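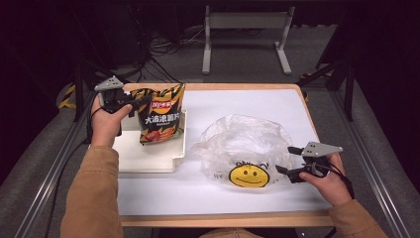 News > Forces > Veterans

Horácio Bragança was halfway through a cheese roll when the phone went. Tuesday, ten past one, the stores office at Purdale barracks. He let it ring. "I thought it was the laundry contract again," he says. "It was the regiment. They wanted to know if I'd stand up in front of people."

He will, in November. A long service award, after 14 years in army catering, 8 of them running the field kitchens out of Purdale. He doesn't like the word award. "It's a certificate and a handshake. My mother thinks it's a knighthood."

We talk in the canteen at Cimham, where he's been posted since the spring. Loud. Trays going past, someone shouting about gravy. He's a small man, quick, doesn't sit back in his chair.

The job most people bring up is the flood. Cimham, the winter the river came over, and the kitchen team sent in behind the engineers. They fed soldiers first, then the town. Busiest day was 1,736 hot meals, from two trailers and a school gym. "I know the number becuase I had to sign for it," he says. "Every sausage. You'd think a flood would get you out of the paperwork."

Did he sleep? "In a chair. Badly. The young ones slept anywhere, on flour sacks, on the floor. I was jealous."

He joined late, at an age when others were thinking of getting out. Had been cooking at a place called Tiêu, a noodle shop near the station, long gone now. A recruiting sergeant used to eat there. "He told me the pay was steady and I'd see the world. I saw Purdale." A laugh. "No, I did get about a bit. Norway was cold. The eggs froze."

What's changed? Kit, mostly. The old burners were "horrible things, you lost your eyebrows". The new trailers, the Pomell ones, heat up in 6 minutes and he can run one with three people. Less keen on the ration menus. Too much pasta, he says, and nobody asked the cooks.

He has a temper, by his own account. Used to throw spoons. Stopped after a corporal threw one back — "good arm, too, she's a sergeant now."

And after November? He's got time left to serve and isn't sure he'll use all of it. There's talk of an instructor's job at at Purdale, teaching new chefs to cook in a field in the rain. He'd take it, he thinks. His wife would like him home for tea.

He looks at the clock. Supper prep at half two, and the potatoes haven't come.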